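살림 뉴스레터 8월 두 번째 꼭지
2018-08-23

'원목 식탁은 평생 간다'는 말, 어디까지 믿어야 할까

지난 호에 식탁 이야기를 짧게 흘렸더니 답장이 꽤 왔다. 대부분 같은 질문이다. 오일을 발라야 하나요, 말아야 하나요. 바르면 얼마나 자주요. 가게에서는 평생 쓴다고 했는데 왜 우리 집 식탁은 벌써 컵 자국이 났나요.

먼저 고백하자면 나는 '평생'이라는 단어가 붙은 물건을 별로 안 믿는다. 평생 쓰는 냄비, 평생 쓰는 칼, 평생 보증. 누구의 평생인지부터 물어봐야 한다. 식탁도 마찬가지다. 나무판이 부서지지 않고 남아 있는 것과 보기 좋은 상태로 남아 있는 것은 전혀 다른 얘기인데, 매장에서는 이 둘을 슬쩍 섞어서 말한다.

이번 달에 세 군데를 돌았다. Marchetti 매장에서는 점원이 마감 이름을 세 번 바꿔 불렀다. 처음에는 천연 오일, 다음에는 하드왁스, 계산대 근처에서는 그냥 '친환경 코팅'. 성분표를 보여 달라고 했더니 본사에 문의해 보겠다고 했고, 아직 연락이 없다. Lirnden 쪽은 좀 나았다. 적어도 표면이 도막이라는 걸 인정했다. 도막이면 긁혔을 때 그 부분만 살짝 손보기가 어렵다. 그걸 물었더니 '일상적인 사용에서는 긁히지 않는다'는 답이 돌아왔다. 우리 집 일상이 유난한 모양이다.

세 번째는 가구점이 아니고 중고 가구를 손보는 작업실이었다. 이름은 Jiron. 주인 Raghavendra Kotian 씨는 이 일을 17년째 하고 있다는데, 오일이냐 도막이냐 묻자 한참 사포만 만지다가 이렇게 말했다. "관리할 마음이 있으면 오일, 없으면 도막. 그런데 다들 마음이 있다고 해요. 두 달쯤은요." 나도 그 두 달짜리 인간이라 할 말이 없었다.

그래서 가게들이 하는 말을 하나씩 따져 봤다.

첫째, '오일 마감은 숨을 쉰다.' 나무가 습도에 따라 늘고 주는 건 맞다. 장마철에 서랍이 뻑뻑해지는 걸 겪어 본 사람은 다 안다. 그런데 그건 도막을 올린 나무도 정도 차이가 있을 뿐 마찬가지다. 숨을 쉬어서 사람에게 뭐가 좋은지는 아무도 설명을 못 했다. 한 점원은 실내 습도가 조절된다고 했는데, 식탁 하나로 거실 습도가 달라진다면 제습기 회사는 진작 망했을 것이다.

둘째, '컵 자국은 시간이 지나면 없어진다.' 없어지는 것도 있다. 뜨거운 그릇 때문에 하얗게 뜬 자국 중에는 며칠 지나 옅어지는 게 있고, 안 그런 것도 있다. 검은 자국은 사정이 다르다. 쇠붙이와 물이 같이 닿아서 생긴 경우가 많고, 기다린다고 나아질 일은 별로 없다. 그러니 '시간이 지나면'이라는 말을 들으면 어떤 자국을 말하는 건지 되물어 보시라.

셋째, '전용 관리제를 쓰셔야 합니다.' 제일 미심쩍은 대목이다. Nustik이라는 관리제를 두 매장에서 똑같이 권했다. 작은 병 하나로 15회를 바른다고 적혀 있는데, 우리 집 식탁에 설명서대로 듬뿍 발랐더니 그 횟수의 절반도 못 갈 것 같았다. 바른 직후에는 색이 깊어져서 기분은 좋다. 문제는 기름 먹은 나무라면 뭘 발라도 그 순간에는 다 깊어 보인다는 점이다. 작업실에서 쓰는 오일은 상표도 다 닳은 깡통에 들어 있었고, 차이를 물었더니 "통이 다르죠"라고만 했다.

넷째, 가격. 같은 수종이라면서 매장마다 값이 널을 뛴다. 상판이 통판인지 집성인지, 두께가 얼마인지, 하부 프레임까지 원목인지 아니면 위에만 원목인지에 따라 달라지는 건 이해한다. 그런데 이 항목들을 한 장에 적어서 준 곳이 한 군데도 없었다. 물어봐야 나오고, 물어봐도 반만 나온다.

그럼 사지 말라는 거냐고 묻는 분이 있을 텐데, 그건 아니다. 나도 나무 식탁에서 밥을 먹고, 이 글도 거기서 쓰고 있다. 다만 '관리만 잘하면'이라는 말에 들어 있는 노동을 계산에 넣자는 얘기다. 우리 집 기준으로 적어 보면 상판을 비우고, 닦고, 말리고, 고운 사포로 결을 따라 밀고, 가루를 털고, 오일을 얇게 바르고, 남은 걸 닦아 내고, 하룻밤 못 쓴다. 식구들은 바닥에서 저녁을 먹는다. 여기에 기름 묻은 천 처리가 또 있다. 뭉쳐서 버리면 저절로 열이 올라 불이 날 수 있으니 반드시 물에 적시거나 펼쳐 말려야 하는데, 이 얘기를 먼저 꺼낸 매장은 없었다. 평생 쓴다는 말은 다들 먼저 꺼내면서.

매장에서 볼 때 확인할 것도 몇 가지 적는다. 상판 옆면을 보고 윗면의 결이 옆으로 이어지는지 볼 것. 이어지지 않으면 얇은 무늬목일 수 있다. 조명 바로 밑에서만 보지 말고 창가 쪽에서도 볼 것. 번들거리는 빛 때문에 결이 날아가 보이면 흠도 같이 안 보인다. 전시품을 살 거라면 밑면에 손을 넣어 보고, 마감이 윗면에만 되어 있는지 물어볼 것. 한쪽만 막아 놓은 판은 휠 가능성이 커진다. 그리고 샘플 조각을 10일만 빌려 달라고 해 보시라. 간장 한 방울, 젖은 컵 하나면 점원의 설명보다 훨씬 많은 걸 알 수 있다. 빌려주지 않는 곳이라면 그것도 정보다.

오일 교체 주기에 대해서는 일부러 숫자를 안 적었다. 육 개월이라는 사람도 있고 일 년이라는 사람도 있는데 근거를 대는 사람은 못 봤다. 물방울을 떨어뜨렸을 때 금방 스며들면 바를 때가 된 거고, 동그랗게 맺혀 있으면 아직이다. 그 정도면 충분하다고 본다.
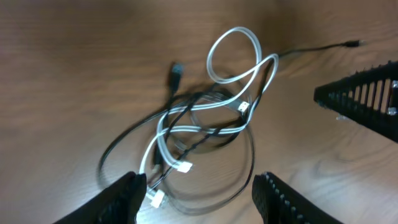
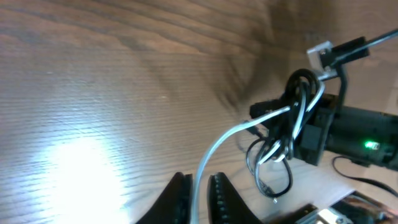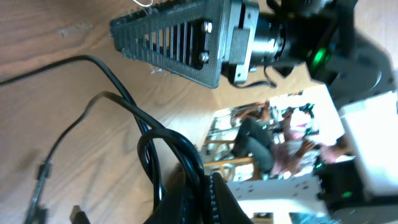 세 장 모두 나무 상판. 결이 가장 촘촘하게 보이는 것은 두 번째 사진.

다음 호에는 대리석 무늬 식탁 얘기를 해 달라는 요청이 있어서 알아보는 중이다. '절대 물들지 않는다'는 문구를 벌써 두 번 봤다. 카레를 준비해 두겠다.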